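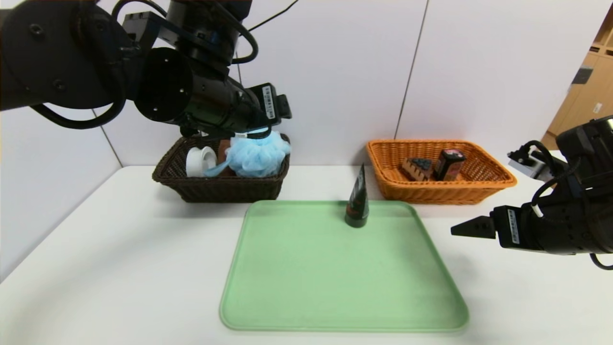 Two-arm sorting bench with wicker baskets and a tray, seen from the head camera.

Basket-and-tray test

The basket-and-tray test is a bench routine for comparing robot grippers on ordinary household stuff. You put bathroom and pantry items in a couple of baskets, you put a tray between them and the robot, and you see how well a pair of arms can move things from one to the other. I've been running it long enough that people keep asking me what it is, so I wrote this entry for the wiki, and I'll keep adding to it when I get a free evening. It's written from my own bench, so please treat the opinions as mine!

Name and origin

The name comes from a setup sheet that got passed around at Vukholm, the workshop where I do most of my testing. The sheet just said "baskets, tray, go" at the top and the name stuck. Before that we used plain wooden blocks, and every gripper we tried looked wonderful on blocks. Then somebody swapped the blocks for a bath puff and the rankings fell apart in one afternoon.

You'll also see it called the Womine layout in older notes. Womine was the project that first wrote down where everything should sit, and their version had a single basket. The two-basket version is the one I mean all through this page.

Equipment

You need a white table, two arms facing the work area, a two-fingered gripper for each, a camera up high and a camera on each wrist. The baskets should be different colors (I like one dark brown and one orange) so that anyone watching a recording later can tell you which one they mean without pointing. The tray is pale green plastic with a raised rim, and I'd really stick with a rimmed one. A lot of grippers behave nicely over an open table and then bump the lip on the way in, and that's worth knowing early.

My arms run off a Dasano controller. I moved over from an older Hofstetter unit in March, and I still have the Hofstetter on the shelf for repeat runs. The Dasano is smoother on slow approaches. The Hofstetter has the better stop button, in my opinion, big and easy to find with your elbow. Gripper scores from the two don't mix well, so write the controller name on every sheet.

Choosing the items

Pick things you'd find in a real bathroom cabinet or kitchen drawer. My usual set has a mesh bath puff, a roll of tape, small cardboard boxes, a tube that stands on its cap, a frosted plastic container, a towel and a bottle or two. Boxes are the easy end. The puff is the hard end, or one of them: the fingers close and close and there's nothing there, then suddenly there's a lot of netting and you have no idea how well you're holding it. The cord is its own adventure. If a finger catches the cord first, I count that as a grab but I put a note next to it.

Towels are in between. A rolled towel gives you a nice fat target, a flat one is miserable, and a towel that has been picked up a few times turns into something else entirely, so refold it between runs.

Running it

A full session is 100 picks per gripper, split evenly between the two arms. The moves go both ways, basket to tray and tray to basket, and I shuffle the items after each block of picks so that no gripper gets a lucky arrangement. I allow 4 tries on any one item before I call it a miss and move on. (The Womine notes allow as many as you like, which makes for very long Wednesdays.)

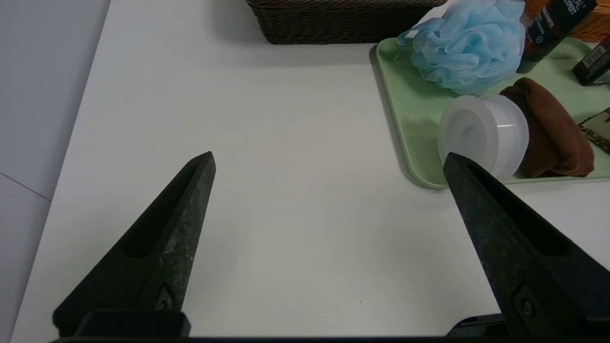 Round things lying on their side are where I lose the most time. A cylinder wants to roll as soon as one finger touches before the other, so the approach has to be centered, and you can only judge that from the wrist camera. From the head camera the fingers always look centered to me. I've learned to keep both feeds up on the screen and to trust the wrist one for the last bit of travel.

Crowding matters too. If the container is right up against something soft, the far finger needs a gap to slide into, and a fat fingertip just shoves the soft thing along. Tapered fingertips do much better here. They do worse on flat boxes, where there's less surface touching the cardboard and the box can swing around like a little door.

Scoring

I keep it simple. A pick counts if the item leaves its start place, travels, and ends up where it was supposed to go without being dropped. Drops over the target still get written down, in their own column, and I don't add them to the good ones. My first set of tapered fingers got 53 clean picks on the full session, which felt awful at the time and now looks pretty normal for a first day with new fingers.

Grip force gets its own line. The frosted container will flex if you squeeze too hard, and you can usually hear it before you see it. I start low and turn it up one step at a time.

Cameras

People fuss over grippers and forget the cameras, and I was just as bad. A white table under bright light can wash out a white roll of tape or a see-through container, so turn the exposure down a notch before you blame the hand. Check the cables as well. Run each arm through its full reach by hand, slowly, and watch whether a loop of cable swings into view or tugs on the wrist. I once threw out a whole session over a cable that was pulling one arm slightly to the side!

Wear

Fingers get scuffed, and scuffed fingers grip differently. I wipe mine down before each session and swap them after 900 picks, with the running total on a strip of masking tape on the shelf. Check the little fasteners near the base of each finger while you're there. A loose one gives you a wobble that looks exactly like bad tuning, and I've spent a good hour in the Dasano settings hunting for a problem that a quarter turn of a screwdriver would have fixed.

Open questions

The big one for me is whether the two arms should be allowed to help each other. Right now each works alone, and handing an item over counts as a miss. I'd like to change that for the towel at least. The other one is basket depth: both of mine are shallow enough that the items poke up over the rim, and a deeper basket would be a very different test for the wrist. If you've tried one, please add your numbers to the talk page, with the finger type and the controller.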